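# 书桌大整理:把一张乱桌子收拾到能坐下来干活

我是那种桌面一乱就什么都不想干的人,可偏偏又是最会把桌面弄乱的人。键盘前面摊着纸,剪刀压着胶带,笔滚到哪儿算哪儿……上个星期天下午我终于受不了了,泡了一大杯茶,花了一下午把书桌从头到尾理了一遍。过程记下来,给同样爱堆东西的朋友参考。
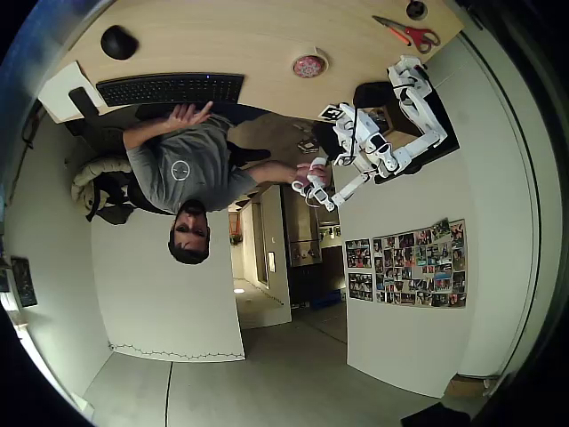

先说要准备什么。别急着去买收纳盒!我以前每次整理都是先下单一堆盒子,盒子到了没地方放,桌上反而更挤。这回我只用了家里现成的东西:

- 两块抹布,一块湿的一块干的
- 一个空鞋盒(装“待定”的东西)
- 一个垃圾袋
- 几根魔术贴扎带
- 一小卷纸胶带和一支记号笔
- 一把小刷子,旧牙刷也行

唯一后来补买的是一个抽屉分隔盘,Kilum 家的,五格,长度可以拉伸。这个后面再说。

## 第一步:全部搬下来

对,全部。键盘、鼠标、纸、剪刀、杯垫、充电线,一件不留。我把床单铺在地上,东西都摆上去。看起来很夸张,但是比在桌上挪来挪去快多了。以前我总是“擦一块挪一块”,擦到最后桌角那堆永远没动过。

搬之前先把电脑关机,线拔下来的时候顺手用纸胶带在插头旁边贴个小标签,写上是哪根。我有一次懒得贴,结果对着三根一模一样的黑线插了半天,气得想把它们全扔了。

## 第二步:擦桌子

浅色木头的桌面特别显脏,手腕常放的那一块会有一层灰灰的印子。我的办法是抹布蘸温水,加一滴洗洁精,拧到几乎不滴水,顺着木纹擦,然后马上用干抹布再走一遍。别图省事直接往桌上喷水,木头的接缝最怕泡。

胶带留下的残胶呢,先用吹风机低温吹一会儿,再用旧会员卡慢慢刮。千万别用刀片!我以前的一张桌子上就有一道很长的划痕,每天看每天后悔。

桌上如果有走线孔,也记得用小刷子掏一下。我从里面掏出来一团灰和一枚回形针,哈哈。

## 第三步:分堆

地上那一大摊东西,我按“多久用一次”来分:

1. **天天用的**:键盘、鼠标、水杯、一支笔、一本便签
2. **每星期用几次的**:剪刀、胶带、订书机、计算器
3. **偶尔才用的**:备用电池、打孔器、各种转接头
4. **说不清的**:先丢进鞋盒

说不清的那一堆别纠结。鞋盒盖上写个月份,放到柜子顶上,过一阵子没打开过就可以处理了。我上一个鞋盒是一月写的,前几天打开一看,里面居然有四块橡皮,我连铅笔都没有几支。

笔要一支一支试。找张废纸划几下,不出水的直接进垃圾袋,别想着“甩一甩可能还能用”。我这回一共试了19支,最后留下了一小把,笔筒一下子就松快了。

## 第四步:安排位置

天天用的放在桌面上,而且要放在坐着不用探身就能拿到的地方。键盘摆正中,鼠标贴着键盘放,中间别塞东西。我原来喜欢在两者中间放便签,写是方便了,可鼠标老撞上去。

剪刀和胶带我纠结了很久。放抽屉里吧,用的时候老找不到;放桌上吧,又占地方。最后决定放在第一层抽屉最靠外的格子,一拉开就是。这就用上那个分隔盘了。买之前一定要量抽屉的**内部**高度,我第一次只量了宽和深,回来发现盘子高出一截,抽屉关不上,又跑去换了一趟。

分隔盘怎么摆,我是这样的:

- 最外面一长格:剪刀、裁纸刀,尖头一律朝里
- 旁边两个小格:胶带一格,夹子和回形针一格
- 后面两格:订书机和订书钉,还有计算器

每格别塞满,留一点空。塞满的格子,过两天就会溢出来,溢出来的东西又会回到桌上。

纸是最难管的。我现在只允许桌上有一张纸,就是当天要用的那张。其他的都进一个竖着的文件夹,Pitero 那种带硬壳的,立在桌子边上。看完的单子当天晚上就扔或者归档,千万别平着摞!一摞起来,底下的就等于不存在了。

## 第五步:理线

线这个事情,我推荐从桌子下面做起。人钻到桌底(记得垫个垫子,膝盖会感谢你),把插线板用魔术贴固定在桌板背面,或者放进一个理线盒里。多出来的线绕成八字形,用扎带轻轻扎住,别勒太紧,也别折出死角。

键盘鼠标如果是有线的,给它们留一点活动的余量。我第一次理得太漂亮了,线绷得直直的,结果鼠标往前推一点就被拽住,只好又爬下去重来。

## 第六步:椅子和墙

很多人理完桌子就收工了,其实椅子也很要紧。椅子上的毛绒垫子特别招灰和碎屑,拿到阳台上拍一拍,再用粘毛滚筒来回滚两遍。标签上写了能水洗的,就装洗衣袋、用冷水轻柔档,然后平铺晾干,别挂着,挂着会变形。

墙上如果贴了照片,趁这个机会看看有没有翘角的。用静电掸子轻轻掸一遍就行,别用湿布。翘起来的角,背面补一小块无痕胶就好啦。

## 怎么保持

我试过很多“每天整理半小时”的计划,没有一个坚持下来的。现在只做一件事:关电脑之前花5分钟,杯子拿去厨房,纸收进文件夹,剪刀放回抽屉。设个闹钟也行,我的闹钟名字叫“放下剪刀”。

另外,新东西上桌就得有一样下去。前两天我看中一个 Trillovwood 的小木托盘,真的很好看,在购物车里放到现在还没买,因为我实在想不出拿什么跟它换。要不把笔筒撤了?等我再想想,换了以后再来更新这一页。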